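Gripper Cell Inspection Checklist, Tabletop Handling, Station 5
Site: Drelis. Inspector: Eun-ji Seok. Date: 25th January
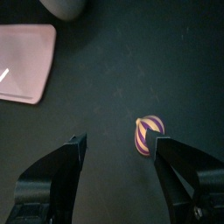
Contact surfaces are inspected before the arm is enabled and again at shift change. Check both fingers for cracks, chipped edges and play at the bracket. The screw head at the base of the right finger must sit flush in the plastic; mark it with paint if it has no witness line. Tabletop marks such as the faint crisscross ones between the pink tray and the striped ball are recorded under item 4 and do not stop work unless a fingernail catches on them.

1. Emergency stop reachable from both operator positions
Pass.

2. Finger fasteners at specified torque
Pass. Checked by Jae-hoon Oh with the Tosatik driver.

3. Finger tips free of burrs and residue
Pass with comment. Wipe down with a dry cloth only. Solvent clouds the plastic.

4. Work surface condition
Comment. Light scratches and smudges, no raised edges. Recheck in March.

5. Grip force limit set and locked
Fail. Limit found at 23 N, procedure allows 19 N. Reset and locked by Uzma Siddiqui. Retest passed.

6. Wrist camera cable clear of joint travel
Pass. Cable tie replaced.

7. Cycle counter read and logged
1,649 cycles since last service.

8. Objects not in the current task removed from reach
Open. Task sheet does not say which containers stay on the table. Viktória Dudás to revise the sheet.

Release status: released at reduced speed until item 8 is closed.
Copy to: Myung-ja Yeom, Zekport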